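Kuva Hand-Held Gripper Pair: Buyer's Review

Posted August 19, 2020 - Equipment, Purchasing
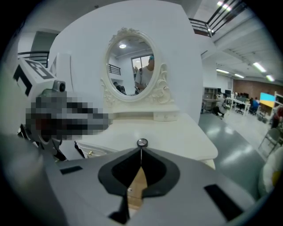

View from one gripper at the white vanity station, with the second gripper and its marker cube to the left.

The Kuva is a two-handed set of hand-held grippers for recording manipulation tasks without a robot arm. One operator carries both units, does the task, and the recordings go to whoever trains the policy. We bought one set for a trial in our Nisstead office and were asked to report on whether the lab should order more for next year. This review covers cost, setup, running load and the items that did not appear on the quote. It does not cover policy training, which is handled by a different group on a different budget.

What comes in the box

One set is two grippers, two wrist cameras, marker cubes for tracking, a charging base, a bundle of cables and a short printed guide. A laptop is not included. The capture software runs on Linux only, and the guide mentions this on its last page. Storage is not included either.

The housings are gray and have a good finish. The finger pads are sold as a wear item. Ours shipped with one spare set, and the vendor's price list has them in packs of two. Buy the packs with the original order. Ordered later, they ship on their own and the freight costs more than the pads.

Setup

Camera calibration took the first afternoon. The guide is clear up to the point where the two units are registered to each other, and then it skips a step: both grippers have to be powered before the software opens, or the left unit is listed but never streams. Support answered on the second day with the correct order. The current online version of the guide still has the old one.

Marker tracking needs even light. Our floor has long fluorescent fixtures and a polished floor that reflects them, and we had dropouts whenever a marker faced straight up. Tilting the mount a little fixed most of it. Plan a lighting check before you plan a lighting purchase. We had set aside money for diffusers and did not spend it.

Mirrors are a separate matter. The vanity station has an oval mirror over the tabletop, and it reflects the operator, the window and a ceiling light. The exposure setting should be locked before work starts at a station like this. With auto exposure on, brightness drifts as the operator leans in and out, and the clips need correction later. The software can lock exposure per session, but the setting resets when a battery is changed. We reported this as a fault and it is listed as open.

Anyone budgeting for home-type stations should also allow time for privacy review. A reflective surface will record people who were never meant to be in the recording. Blurring is an extra processing step, with its own compute time and its own person checking the output. We put it under labor. It was missing from our first estimate and was the largest single correction we made to it.

Handling

Weight is acceptable for short tasks. For anything that keeps the arms raised, such as work at tabletop height while standing, our operators asked for a break after 20 minutes and we now schedule one. Grip size suits medium and large hands. There is no small trigger option.

Jaw closure is smooth and repeatable on objects with flat sides. Small round knobs are harder. The drawers on the vanity have them, and the pads tend to slide off unless the approach is square to the drawer front. This is a limit of the pad shape, and the vendor offers a narrower pad as an accessory. We have ordered it but it will not arrive until September, so it gets no rating here.

Cable routing is the weakest part of the design. The cables leave the unit at the rear and hang across the forearm. Over a long session they catch on chair arms and table corners. A pack of hook-and-loop straps solves it and should have been in the box.

Compared with the Priltinlow

We also borrowed a Priltinlow kit for a week. It is a single gripper, lighter, and records to a card inside the handle, so there is no cable at all. It is the better choice for one-handed tasks and for sites where carrying a laptop is a problem. Two Priltinlow kits can be used together, but the recordings have to be lined up by hand afterward, and that took our team longer than the recording itself. For two-handed work the Kuva is cheaper once labor is counted, even with the higher purchase price.

The Dalisay service plan

Kuva sets are sold here through Dalisay, which offers a service plan covering cameras and trigger assemblies but excluding pads, cables and batteries. Read the exclusions first. The parts most likely to wear are the ones left out. We declined the plan and put the same amount into a spare camera. If you run more than one set, or have no one on site who can replace a camera module, the plan makes more sense.

Budget lines to add

These were missing or too low on our first request:

Spare pads, two packs per set
Straps or sleeves for the cables
Linux laptop with enough ports for both units
External storage, 2 drives per set so that one can be in transit
Operator breaks, counted as paid time
Blurring and human review of every session with reflective surfaces
Furniture for stations, including delivery and assembly

The last line deserves a note. We priced the furniture and forgot the floor space. A vanity or a dresser needs room in front for an operator with both arms out, plus a clear path behind. In an open office that space comes from someone's desks, and facilities will want to know early. Get the floor plan signed before the purchase order goes in.

Throughput

We set a target of 500 accepted clips for the trial and reached it in 13 working days. Rejected clips were mostly tracking loss in the first few days, before the mount was tilted. After that the main cause was operators starting a task before the software showed ready. The ready signal is a small text label on the laptop. A light on the gripper would be better.

Ratings

Build: 4 of 5
Setup and documentation: 2 of 5
Handling: 3 of 5
Software: 3 of 5
Value for two-handed work: 4 of 5
Value for one-handed work: 2 of 5

Recommendation

Buy one set, run it for a full month on your own stations, and price the second from the labor figures you collect. Our request for next year is one more Kuva set, the narrow pads if they test well, and no service plan. The knob tests will be added to this page when the pads are in.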